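Sixty quid on feather shuttles since September and I'm still not convinced they're worth it over plastic. Thread, mostly me moaning.

Everyone at the Joltstead club night swears by feathers. "You'll feel the difference." What I feel is one losing a chunk of itself after 5 decent smashes.

Then there's the storage advice. Keep them upright. Keep them cool. Steam them the night before – over a kettle, like you're opening somebody's post. I did two tubes, steamed one and left the other alone. Couldn't tell them apart by the end of the evening.

The Flitonari website says theirs are "graded by hand for true flight". Graded by whose hand? Against what? Two in my last tube wobbled like a shopping trolley.

And before anyone says it, yes, I know the tube shouldn't live on my shelf next to the keyboard. It's near the door and I'd forget it otherwise. I've yet to see proof that a shelf does a shuttle any harm.

Someone from the Burnadell league told me to sort them after each session, good ones back in the tube, tatty ones in a bag for practice. Fair enough. Only the bag is now fuller than the tube, so what exactly am I paying for?

I'll give them one thing, they do sound better off the racket. Not sixty quid better.

Putting this lot away now. Next tube might well be plastic – the league can lump it.

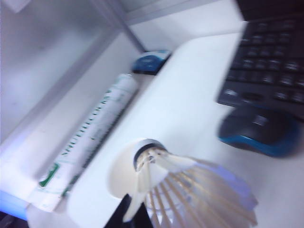
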